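Arkex Rooms - Bathroom Pack for Demonstration Recording

Product page, updated 20/08/2019

Bathrooms are hard on robots. They're small, they're full of shiny things, and nearly every job in them happens over a basin or down by the floor. That makes them a wonderful place to record demonstrations, and it's why we're so pleased with this pack. The Bathroom Pack adds nine furnished bathrooms to the Arkex Rooms simulator, all set up for collecting examples with a humanoid and all ready to load on the day you install them.

You drive the robot yourself. Put on a headset or pick up a pair of hand controllers, choose a room, choose a task and press record. Arkex saves the camera view, the joint positions, the hand commands and the position of every loose object at each step, so your learning system gets the whole story of the run and you can play it back from any angle later. If a run goes badly, one button throws it away and resets the room. You'll use that button a lot in the first hour, and then much less!

The starter tasks are simple on purpose: pick up the ball and put it in the basin, turn the lever on the faucet, push a cabinet door shut, step around the tub without touching it. Each one has a written goal and a check that marks the run as done or not done. There are 40 tasks in the pack, and you can write your own in a short text file.
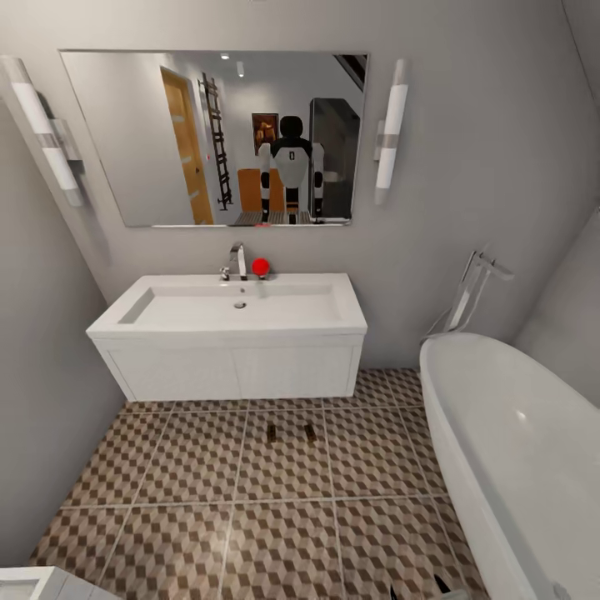 Brostville room, vanity view: red ball beside the faucet, humanoid reflected in the mirror.

Mirrors deserve a few words of their own, as they took us longer than everything else put together. A policy trained in rooms without them can get badly confused the first time it meets its own reflection, so we wanted reflections that are worked out from the room itself at every step. Move an arm and the arm in the glass moves with it. You can also turn mirrors off, or swap them for a flat gray panel, and record the same task both ways - a great little experiment if you want to know how much your model leans on what it sees in the glass.

Surfaces get the same care. Chrome picks up highlights, floor tiles come in plain and patterned sets, and the cube-pattern tile in the Brostville room is a favorite of ours for testing depth estimates. Wall color, floor, lighting and the starting spot of each loose object can all be shuffled between runs. Pick a seed number and you'll get the same shuffle back every time.

What's in the pack

Nine bathrooms, including Brostville and Pagano
40 starter tasks with goals and checks
166 recorded demonstrations to learn from or train on
3 lighting setups per room
Mirror settings: full, off or flat panel
Export to plain folders of video and tables

What you'll need

Arkex Rooms base install
A desktop computer with a dedicated graphics card
Headset or hand controllers (keyboard works for replay and editing)
The Drovolix hand add-on if you want separate finger control

A tip for new operators: start with the robot facing the vanity and keep your first runs short. Short, clean runs are easier to sort, and they give you a quick feel for how far the arms can reach before the body has to lean. Once that feels natural, turn on the shuffle and go again.

The pack installs from the Add Rooms menu, and saved tasks from older Arkex bathrooms open in it without changes.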